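5　コースエディターの使い方

本章では、スノーボードゲーム「Gundudville」のコースエディターを使って、自分だけの斜面を作成し、オンラインで公開するまでの手順を説明します。エディターは、キャリアモードの第一ステージ「Rorthorpe」を完走すると、メインメニューに追加されます。

5.1　始める前に

コースデータは本体のストレージに保存されます。保存できるコースの数は最大100本です。上限に達している場合は、新規作成を選んでも編集画面に進めません。「マイコース」から不要なデータを削除してください。

オンラインで公開するには、Hirvonenアカウントへのログインが必要です。作成とテスト走行だけであれば、オフラインでも行えます。

注意：セーブ中のアイコンが画面右上に表示されている間は、本体の電源を切らないでください。データが破損するおそれがあります。

5.2　新しいコースを作る

1. メインメニューで「クリエイト」を選び、「新規コース」を決定します。

2. 地形を選びます。初期状態で選べるのは「雪原」「林間」「市街地」です。「氷河」はキャリアモードの後半で解放されます。

3. コースの全長を設定します。左スティックの左右で1目盛りずつ、L1/R1ボタンで10目盛りずつ変更できます。最大値は406です。全長はあとから延長できますが、短縮すると範囲外のパーツはすべて削除されます。

4. スタートゲートの位置を決めます。ゲートは必ず斜面の上側に置いてください。下側に置くとカーソルが赤くなり、決定できません。

5. ゴールゲートを置きます。スタートとゴールの両方が置かれるまで、パーツパレットは開きません。

6. △ボタンでパーツパレットを開き、ジャンプ台、レール、ボックスなどを配置します。

7. オプションボタンを押し、「保存」を選びます。コース名は全角12文字まで入力できます。
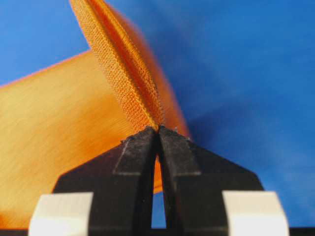
オレンジ色の布地（青い背景）

5.3　パーツを調整する

配置したパーツは、カーソルを合わせて○ボタンを押すと選択状態になります。選択中は次の操作ができます。

左スティック：移動
右スティック：回転
L2/R2ボタン：高さの変更
□ボタン：複製
×ボタン：選択の解除

レールとレールをつなぐときは、端どうしを近づけると自動で吸着します。吸着を無効にしたい場合は、設定の「スナップ」をオフにしてください。吸着が無効の状態でつないだレールは、見た目がつながっていても別々のパーツとして扱われ、グラインドのコンボが途切れることがあります。

ヒント：ジャンプ台の着地点を確認するには、ジャンプ台を選択してL3ボタンを押します。標準速度で踏み切った場合の軌道が点線で表示されます。実際の軌道は、ボードの種類とライダーの能力値によって変わります。

画面左下のメーターは、コース全体の使用容量を示します。1本のコースに置けるパーツは237個までですが、大型パーツを多く使うと、その数に達する前にメーターが満杯になります。木や看板などの装飾も容量に含まれます。

5.4　テスト走行

1. 編集画面でタッチパッドを押し、「テスト走行」を選びます。

2. 開始地点を選びます。「スタートゲート」のほか、「カーソル位置」からも走り始めることができます。

3. 走行中にタッチパッドを押すと、その場で編集画面に戻ります。カーソルは直前にライダーがいた位置に移動します。

テスト走行の得点は記録に残りません。また、テスト走行中はスペシャルゲージが常に最大になります。得点のバランスを確かめたいときは、設定の「ゲージ固定」をオフにして走行してください。
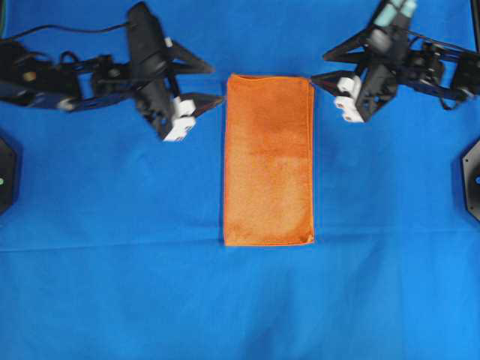 ライダーが地形にはまって動けなくなった場合は、十字キーの下を長押しすると直前のチェックポイントに戻ります。チェックポイントを置いていないコースでは、スタートゲートまで戻されます。同じ場所で何度もはまるときは、パーツが地形に深く埋まっていることが多いため、R2ボタンで少し高くしてください。

5.5　コースを公開する

1. 公開したいコースを「マイコース」から選び、「公開準備」を決定します。

2. クリア確認が始まります。スタートゲートからゴールゲートまで、一度も途中復帰を使わずに走り切ってください。

3. クリア確認が終わると、タグの選択画面が開きます。「スピード」「トリック」「初心者向け」などから、コースの内容に合うものを選びます。

4. サムネイルにする場面をリプレイから選び、「公開」を決定します。

5. コースIDが表示されたら公開は完了です。IDは「マイコース」の詳細画面でも確認できます。

公開後にコースを編集すると、公開版は変更されず、編集版が別のデータとして保存されます。編集版を公開する場合は、もう一度クリア確認が必要です。以前のIDとランキングは引き継がれません。

注意：コース名および看板の文字に、個人を特定できる情報や他人を傷つける表現を使わないでください。通報を受けたコースは、予告なく非公開になる場合があります。

5.6　困ったときは

「公開準備」が選べない
Hirvonenアカウントにログインしているか確認してください。ログイン済みの場合は、ゲームを最新版に更新してください。

ほかの人のコースが読み込めない
追加パック「Minthorpe」のパーツを使ったコースは、同じパックを導入していないと読み込めません。検索条件の「追加パックを除く」をオンにすると、該当するコースが一覧に表示されなくなります。

編集画面の動作が遅い
同じ場所に多数のパーツが重なっていないか確認してください。設定の「編集中の降雪表示」をオフにすると改善する場合があります。

保存したコースが一覧に見つからない
一覧の並び順と絞り込みを初期状態に戻してください。別のユーザーで保存したコースは表示されません。保存時のユーザーに切り替えてから、もう一度「マイコース」を開いてください。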